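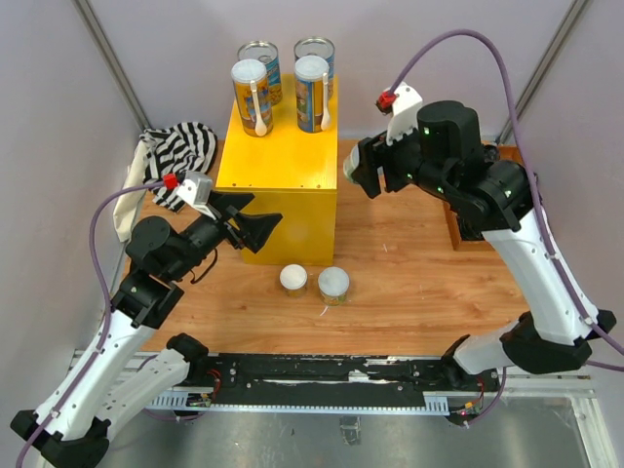 Right gripper lets small tubs slip and turn after I re-ran the cable. What did I disturb?

Asked 09/12/2019 in Two-arm cells, setup and upkeep

Hello all, and thank you in advance to anybody who reads to the end of this, because I know I go on a bit.

I look after a two-arm bench cell at Vevmont. It has a wood-grain top, an enclosure on three sides, and the arms bolted to the black rail along the front. The task is about as homely as it gets: small round tubs and some taller canisters live on and around a yellow box at the back, and the arms pick up the little tubs and move them about. The left arm has always been the good child. The right arm was fine too until I took the purple cable off the wrist and re-routed it, and now I'm chasing my tail.

What I see is this. The right gripper closes on a tub, lifts it, and somewhere on the way up the tub starts to roll between the fingertips, so by the time it gets over the table it's on its side. Sometimes it hangs on like that, sometimes it drops. Out of 70 lifts last night I had 28 that rolled or dropped. Before I touched the cable I would have been cross about two or three.

Things I have done so far:

Wiped the fingertips with alcohol and a lint-free cloth, both arms.
Re-ran the homing routine on the right gripper, twice.
Swapped to a different tub (I thought maybe the lid was greasy). No change.
Checked the bolts where the right base sits on the rail. All snug.
Turned the grip force up a notch. It helped a little and then the wrist motor got warmer than I like, so I put it back.

The cable now goes up from the red connector in a big arch over the arm and comes down the outside, with some slack hanging under the elbow. The left one is still routed the old way, curving off to the left and then down along the upper link. I did the arch on the right because the cable kept getting pinched when the elbow folded, and it doesn't pinch any more, so I'd love to keep it if I can!

Is it silly to think a cable could do this? Or did I knock something else while I was in there? The cell has nearly 3,000 hours on it, in case that matters.

3 answers

Answer 1 (accepted, 16 votes)

Not silly at all. I keep a cell very much like yours going at Asel and I've been bitten by this in both directions, so let me take it in the order I would check it.

First, the bracket above the gripper. When you pull the connector you nearly always lean on that bracket, and if its screws have backed off even a little, the whole thing shifts under the weight of the cable. On ours the bracket shares two screws with the gripper body, so a loose bracket means a gripper that's a hair rotated from where the software thinks it is. Then the fingers meet the tub above or below its middle instead of square on, and a short round tub will roll every time. Power down, support the wrist with your hand, and see if you can wiggle the gripper against the wrist housing. You shouldn't feel anything.

Second, the arch. A high arch is kind to the elbow but it's a spring, and it pushes hardest when the arm is raised. With the arm powered and holding still at the top of a lift, gently hold the cable up so the bracket isn't carrying it, and watch the fingertips. If they move, that's your answer. I would keep the arch and make it lower, with a soft tie on the long link just behind the wrist, so the pull lands on the link. Leave enough between the tie and the connector for the wrist to turn all the way both ways. Don't cinch it hard. I use hook-and-loop strap because I always change my mind.

Third, the slack under the elbow. Run the arm slowly through its lowest pose and make sure that hanging piece can't catch on the wiring near the base. If yours is set up like ours there's a small board by the right base with a few thin wires coming off it, and those wires will not win an argument with a thick cable.

After all that, home the gripper again and re-teach the pick height. People skip the second part. Homing tells the fingers how wide they are and has no idea where they are on the tub.

I would leave the force where it was. You were right to put it back.

Comment from the asker: It was the bracket! One screw was loose by most of a turn. I tightened it, lowered the arch and added a strap like you said, and re-taught the pick height while I had the laptop out. I've only had time for a short run, and one tub still rolled, but it feels like my old arm again. I'll do a proper 70 tomorrow and report back. Thank you so much.

Answer 2 (3 votes)

Worth looking at the fingertip pads as well. You say you wiped them, but alcohol makes some pads go shiny and hard over time, and at those hours I'd expect them to be due. We switched to warm water and a drop of dish soap and the pads last longer. If you have a spare set, put new ones on both fingers together, never just one. We did just one once and the tubs walked sideways toward the old pad.

Also, try lifting something with straight sides. If a square block comes up straight and the tub rolls, it's alignment or pads. If the block tips too, look at the wrist.

Answer 3 (0 votes)

Had something similar on a Grornine cell in November and it was the power supply. Replace the power supply.

Comment: Did yours roll the part or just drop it? A weak supply on mine made the fingers open slightly under load, so everything fell straight down.

Comment: Dropped it, I think. It was a different gripper.

Related questions

How much slack to leave at the wrist on a two-arm bench
Siddiqui strap mounts, do they fit the long link?
Left and right arm drift apart after homing
Best way to clean the front rail without getting grit in the bolt heads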